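Visit report: consent and tracking lab at Mullonell, March

Mullonell opened its mobile measurement lab to outside developers for one afternoon in March. I went because our own app uses the Drelent analytics SDK, and Mullonell is the firm that tests it for data leakage before each release. The invitation promised access to the test setup, a talk on consent handling, and a session on server logs. All three took place, in a different order than printed.

Registration was at 1 p.m. in the ground floor lobby. Visitors handed in their phones at the desk and got a paper badge with a locker number. Laptops were allowed if Wi-Fi and Bluetooth were off. The lab measures radio traffic in two of its rooms, and stray devices add entries to the capture files that have to be removed by hand.

The server log session came first. Mullonell records all traffic from the test phones through an intercepting proxy with its own root certificate. Apps that pin their certificates will refuse the connection, so clients are asked to supply a build with pinning turned off. The presenter admitted this is a weak point. A build with pinning off is not the build that ships, and a vendor could in principle have it behave differently. Mullonell partly covers this by running the store version alongside and comparing packet sizes and timing. If the two differ by more than a set margin, the report says so on its first page.

Logs are stored in a tool called Kombo, developed in house. Kombo groups requests by destination host, then by the consent state the app was in when the request left the phone. There are 3 states: not asked, refused, and allowed. The useful view is the one for "not asked." In the sample data set, which contained 500 app launches, 81 sent at least one request to a third party host before any prompt had been shown. Most of these were crash reporters and font downloads. A few carried a device model, a language setting, and a time zone in the same request, and those three fields together narrow down a device more than many developers assume.

Someone asked whether a hashed email address counts as an identifier in Kombo. It does. The tool keeps a table of common hashes of the test accounts and flags any match in a request body or header. It does not catch salted hashes unless the client hands over the salt.

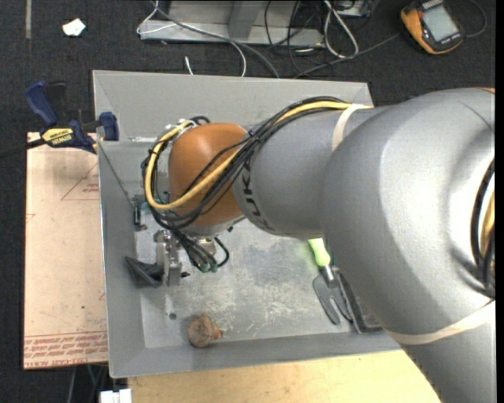
Consent prompts cause the most trouble in testing, mainly for reasons of order. An app may show its own explanatory screen first, then the system prompt, then a third screen from the ad network, and each of them can be answered in more than one way. Mullonell keeps a written matrix of these paths per app and works through it from the top left cell. The matrix treats a path as a fixed sequence of positions and waits, and a changed button position in a new app version breaks it. Text matching on the button label is used as a fallback, but it fails when the label is drawn as a bitmap. After any path has been changed, the earlier results for that cell are marked stale and left out of the totals.

The talk on consent handling ran for an hour and was aimed at people who write the code. Its main points, from my notes:

Start the analytics library after the answer has been received. Many libraries start themselves when the app loads, and the setting that prevents this is often found in the manifest and missed by anyone reading only the code samples. Drelent has such a setting, and it is off by default in the current version. I had to check ours when I got home. It was off.

Do not cache the consent answer without a check. A user can change it in system settings while the app is in the background, and the app has to read it again on return. In the Mullonell test suite this case is called "late refusal," and it had the highest failure rate of all the cases shown.

Clear queued events after a refusal. Several libraries hold events in a local queue until the answer arrives, then send the whole queue regardless of what the answer was. The events were collected before the refusal, and the vendors argue over whether that matters. Mullonell counts it as a failure.

Treat a dismissed screen as a refusal. This applies to screens the app draws itself, which can often be swiped away without an answer.

The last part was a short demonstration of Stumik, a browser-based viewer that replays a test run as a timeline. Screen recordings run along the top and network requests along the bottom, with the consent state as a colored band between them. It handled a run with over 1000 requests without any visible delay, though scrolling back to the start took a few seconds. Filters can be saved and shared as a link. Export is limited to CSV at present. A JSON export is planned, with no month given. Stumik can be used by clients now, and a read-only version for outside parties is being considered.

Two practical complaints. The slides were shown on a screen too small for the tables in them, and the handout left those tables out. The break was also placed between the talk and the question period, so several people who had questions were still in line for coffee when it started again.

For developers using Drelent or a similar SDK, the late refusal test can be reproduced without any lab equipment. Install the app on a clean phone, allow tracking, use the app for a minute, and send it to the background. Withdraw the permission in system settings, return to the app, and watch the outgoing requests through a proxy. If the operating system closes the app when the permission changes, restart it and look at the first requests after launch, including anything left in the queue. Our build sent four queued events at that point. The fix is in review and will go into the next release, together with the changed manifest setting.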